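# Leave the valley bus alone
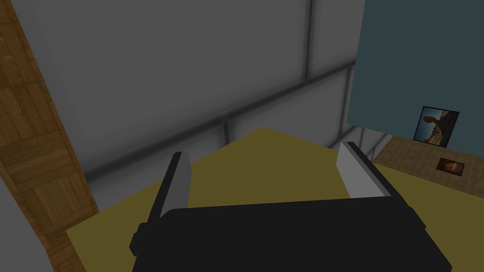 *Black gripper with its fingers apart (computer render).*

So the council wants to stop the 8 bus at the Brerside turn-off and have everyone change there for a shuttle up to the falls. I've read the proposal twice now, once with a cup of tea and once with something stronger, and I still can't see who asked for it.

I should say I'm biased. I've been getting on that bus since I was small enough to be lifted up the step, and I still take it three or four times a month, usually with a rucksack and far too many sandwiches. It's slow! It goes round by the quarry and the old chapel and it waits for ages at the narrow bridge while the milk lorry comes through. But you get on in town and you get off at the falls car park, and in between you can fall asleep against the window if you like. Try doing that with a change halfway in April sleet, in a lay-by with one bench.

The case for the shuttle, as Clifford Sandhu put it at the meeting, is that the upper road is too narrow for a full-sized coach and that visitors hold up the traffic. Well, yes, it's narrow. It was narrow when they put the brown tourist signs up. I counted cars in the falls car park one morning last summer (I was waiting for a friend who'd overslept) and got to 93 before half past ten, and a good many more had been left on the verge with two wheels in the ditch. One bus is hardly what's blocking the road, is it?

The paper gives 1,239 passengers for the upper stretch over the season and calls that "modest". I suppose it is, next to the main line. But I'd like to know how many of them were coming back from the dentist, or the college, or a late shift, and the paper doesn't say. Nurhan Tuncer has the farm past the second cattle grid and doesn't drive, and she'd be changing every single time she wanted a pint of milk. She told me she'd worked out she could still make the 7.40 train if the shuttle was on time. If!

I do get why the visitors matter. The café at the top wouldn't last a winter without them, and Florante Ambrosio's walking tours bring people who stay two nights and eat everything in the village shop. I like having them about. I've had lovely conversations on that bus with people who'd got on by mistake and decided to stay on. What I can't follow is the idea that they'll be happier standing in a lay-by too.

If there's money going, and there seems to be, spend it on passing places. Halfdan Briem drew up a plan for those years ago, four of them between the bridge and the chapel, and it's still on the council website if you dig. Charge for the car park while you're at it. A couple of pounds wouldn't hurt anyone who's driven all that way, and it might tempt a few of them onto the bus.

The petition had 329 names on it when I signed, and it's on the counter at the post office next to the parcel scales. There's a pen on a string, though it's a bit temperamental, so bring your own.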